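**Cable sleeving for a desk: is it worth it?**

**gavalas_222** — 11/21/25
I want to tidy the wires behind my desk before December. The Flunthorpe braided sleeve is 30 dollars a roll. Anyone used it?

**Vratislav Vávra**
I have 2 rolls. It frays at the ends unless you melt them with a lighter. Fine after that.
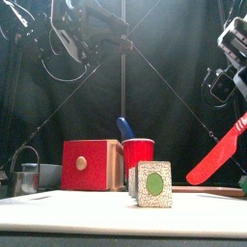
*White cable and a thin black one, both left in loops.*

**kirnirham**
I wouldn't sleeve anything that has to bend. Leave slack and use hook-and-loop ties.

**Vratislav Vávra**
Disagree. Mine is on a standing desk and bends fine.

**kirnirham**
How long have you had it up?

**Vratislav Vávra**
Since spring.

**gavalas_222**
Ties for the monitor arm, then — sleeve for the rest. Does black show dust?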